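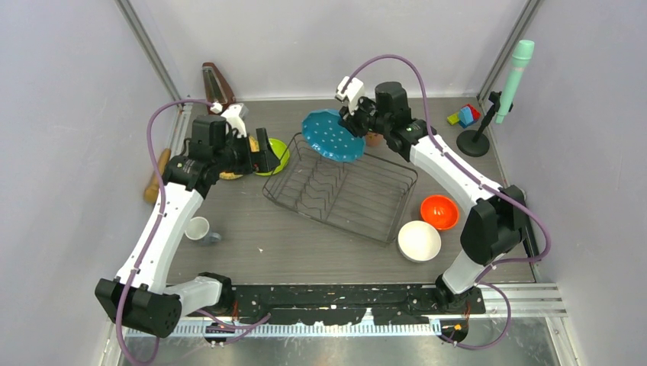
Sawsan Farah wrote in to ask whether the dish rack cell really needs a check every week, or whether it can wait until something starts to squeak. Please don't wait! Her question gets asked so often that it now opens this page.

Grusta Cell: Care and Setup FAQ
Updated May 5, 2023

How often do I check the rail?
Every 72 hours of run time. Brush out the toothed rail under the black beam, then slide each carriage end to end by hand with the power off. You're feeling for grit, and after a few tries you'll spot it right away (it's a strangely satisfying job).

What about the purple cables?
They need slack. Each one has to follow its arm past the elbow without pulling tight, so move the arm through its full reach and watch the loop the whole way. If it rubs on a joint, re-tie it at the link — never at the gripper.

Can I grease the teeth?
No. Grease holds dust. Wipe them dry.

When do the gripper fingers get replaced?
At 3000 grasps, or sooner if plates start to slip. Swap both fingers on a gripper together, then run the open and close test 2 times before you load any dishes. We love a scalloped rim for this test, since wavy edges show up a worn finger long before a flat plate does.

Does the rack have to sit square to the table?
Not at all! Turn it however you like, then teach the pick points again. Wyn Rosser wrote up the teaching steps in January, and they're in the Sedel folder.

One arm drifts after a restart. Is it broken?
Probably not. Check the bolts at the base mount first, then home both arms. If it still drifts, send the log to Morfudd Cadwaladr at Iramdale and leave the arm parked.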